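Palladard Home Forum > Laundry and Linens > Do white vinegar rinses really keep towels soft?

ottilie_s
Posted 7:12 am
Settle something for me. My sister-in-law swears that a cup of white vinegar in the rinse keeps towels soft forever and that fabric softener "ruins" them. She read it on one of those tip pages where every tip is vinegar. I have used softener since I moved out of my parents' house and my towels dry me fine. Has anyone here tested this, or are we all repeating each other?

I have a front loader, hard water, and a line in the basement. No dryer for most of the year.

Ottilie

drenholm_dad
Posted 7:40 am
She's right about the softener. It leaves a coating, and the coating builds up. Stop using it for a month and you'll see.

ottilie_s
Posted 7:58 am
See what, though? People always say "you'll see." I'm asking what is supposed to be different and how you'd know it wasn't the new detergent or the weather.

drenholm_dad
Posted 8:05 am
Pour some water on the towel. If it beads up and sits there, that's coating. If it soaks in, no coating. Not complicated.

RituSengar
Posted 9:21 am
The bead thing is fair, I've had it happen with cheap towels. But brand new towels do it too, before they've been washed even once, so it doesn't prove softener did it. Whatever they put on at the mill.

I did try the vinegar. Two washes, same set of towels, one cup each. They smelled like a pickle jar coming out of the washer and like nothing once they were dry. Softer? I couldn't tell you. My husband said yes but he also knew which ones they were.

m_lodhi
Posted 10:02 am
I repaired washers for 19 years and I would not put a cup of vinegar in any machine every week. It's an acid and you have rubber in there. Door gasket, hoses. Once in a while, fine, go ahead. Every load, you are asking for a service call.

Stiff towels off a line are stiff because they dried without moving. That's it. Shake them hard before you hang them, shake them again when you take them down. If you have a dryer, give them a few minutes in it at the end.

Meenakshi Lodhi

drenholm_dad
Posted 10:15 am
Been doing it every load since we moved here and the gasket looks new.

m_lodhi
Posted 10:31 am
Good for you. I've also met smokers who lived to be very old.

ruxi_g
Posted 11:48 am
Can I be annoying and say most people in this thread are using too much soap? That was my whole problem. I was filling the cap. The cap is huge, the line you're supposed to fill to is way down near the bottom and the same color as the cap, and I'd been going past it for years. Cut it down to the line and ran the towels twice with nothing in the drum but towels, and the second time there were STILL suds on the glass.

After that they felt like towels again. No vinegar, no softener. But I have soft water so maybe it doesn't carry over.

Ruxandra

ottilie_s
Posted 12:10 pm
That one I believe, because I just went and looked at my cap and I can't find the line at all.

tripathi_linen_fan
Posted 12:44 pm
Or buy better towels. Everyone wants to rescue an $8 towel. Get something 900 gsm and you'll never have this conversation again.

RituSengar
Posted 1:03 pm
900 gsm on a basement line? She'd be taking it down in February. We had heavy ones as a wedding gift and they never dried all the way through and then they smelled. The thin ones are the ones we reach for. The bigger number sells towels, I'm not convinced it does anything else.

tripathi_linen_fan
Posted 1:09 pm
So run a fan.

RituSengar
Posted 1:11 pm
Now I'm paying for electricity to dry a towel I overpaid for.

shakuntala.t
Posted 2:26 pm
My mother never owned softener and our towels could stand up on their own. We thought scratchy was how you knew it was clean! So I don't fully trust the people who say leaving it out makes them fluffy. Leaving it out made ours into boards. I agree with m_lodhi about the shaking.

Also, how long is everyone keeping them? A towel wears out. The loops go flat and no rinse is going to stand them up again. I move mine down to dog duty and stop worrying.

ottilie_s
Posted 4:50 pm
OK, so what I have is: softener maybe, soap probably, shaking definitely, vinegar unproven. I'm going to do two towels from the same pack, one with softener and one without, less soap on both, same line. I'll sew a thread on one so I can't cheat, and my neighbor Mrs. Patton can do the feeling. If there's no difference after 30 washes I'm telling my sister-in-law.

drenholm_dad
Posted 4:57 pm
You'll be back for the vinegar.

ruxi_g
Posted 5:20 pm
30 washes is a lot of washes for an argument. Following anyway. Mine's a cheap dotty one, folded in the white basket, and it gets line-to-the-cap soap and nothing else.

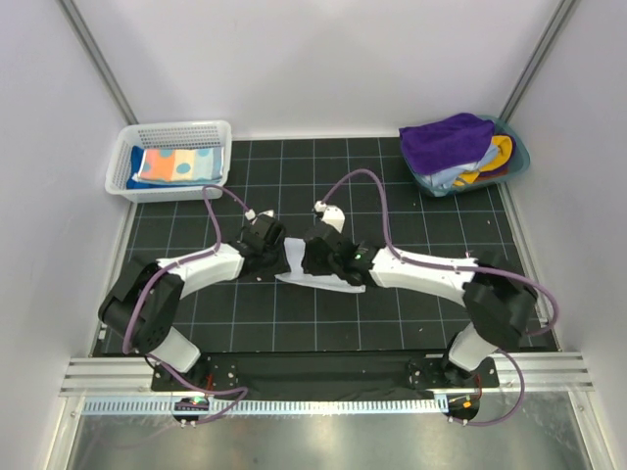 Polka dot towel, in the basket at the far left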